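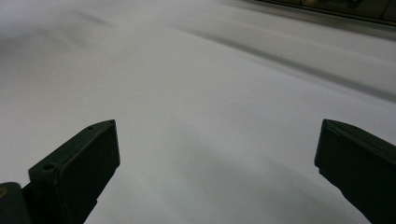

Rustora wants $1,942 for the Kerken kit. Two fingers, a handle, a camera mount, and 332 pages of manual. I say skip it, for now.

Not because the hardware is bad. The fingers are fine. Dull dark plastic, looks 3D-printed, and I dont mind that one bit. Print your own spares, go home early. But then why the price? Selley sells a plainer hand-held set for $200 and you get the part files too. Kerken keeps theirs locked up. So a cracked tip means an order form and a wait. Mine took most of February.

Small shops should be able to teach a robot a job without begging for parts. Open the files, drop the price, and I'll definitly look again. Until then, Selley.

Hunt, July 2, 2026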